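Who Owns the Ground? How Land Is Divided and Sold

Land cannot be picked up and carried home from a shop. A buyer and a seller therefore need a way of agreeing exactly which piece of ground is being sold. The piece is called a plot. The line around it is called a boundary.

A boundary may follow something easy to see, such as a hedge, a stream or a wall. It may also be a line that exists only on a map. In that case a surveyor measures it. A surveyor is a person whose job is to find the position of points on the ground and write them down.

Suppose a field outside Dudham is divided into 4 plots. Plot A is a rectangle 104 metres long and 34 metres wide. To find its area, multiply the two numbers. The answer is 3,536 square metres.

The surveyor marks each corner with a peg and draws a plan. The plan shows the length of every side, the direction of north and the nearest road. Each plot is given its own number, so that it cannot be confused with the one next door.

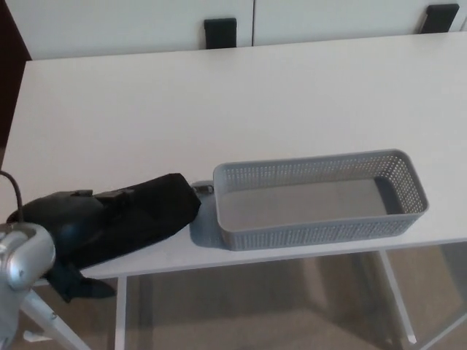
Bjartur Lund asks whether a person who buys a plot also owns the lane leading to it. Sometimes, but often the lane belongs to someone else. The buyer then needs a right of way – a written promise that the owner of the plot may use the lane to come and go. If several households share a lane, a second paper may say how they split the cost of mending it.

When the price has been agreed, the sale is written in a document called a deed or a transfer. The new owner's name then goes into the land register. This is a very long list of plots and owners, kept by a public office.

Owning land does not mean that anything may be built on it. In most towns the owner must first ask the council for planning permission. The council looks at the size of the building, the drains, the road and the neighbours' windows. It can say yes, say no, or ask for changes.

Words to know

Plot – a measured piece of land.
Boundary – the line around a plot.
Right of way – permission to cross land owned by another person.
Register – the official list of who owns what.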